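Ellow in simulation: a gallery

The Ellow paper claims that a policy scored on rendered vial handling will rank the same way on a real bench. I have read it twice and remain unconvinced.
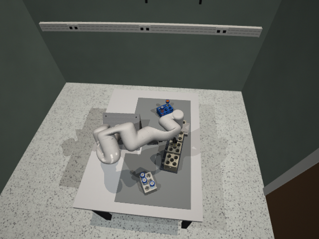

Stustell replied that the ranking held in 18 of its own runs. Fine, but who picked the runs?

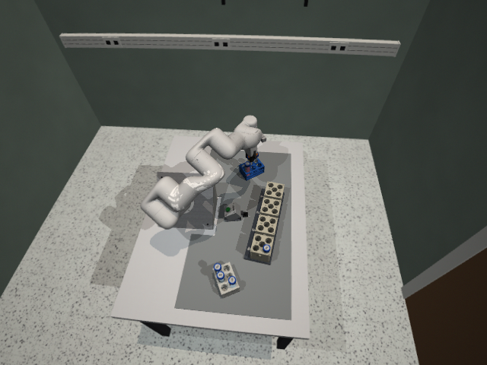
Blue rack in the gripper, wide view.

Contact is my main worry. Simulated plastic is forgiving, and

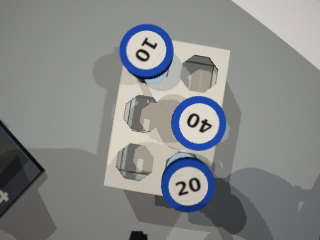 a score of 90 says little about a cap that sticks. Judley plans bench trials in July.
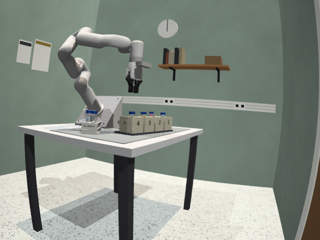 Side view, gripper open over the mat.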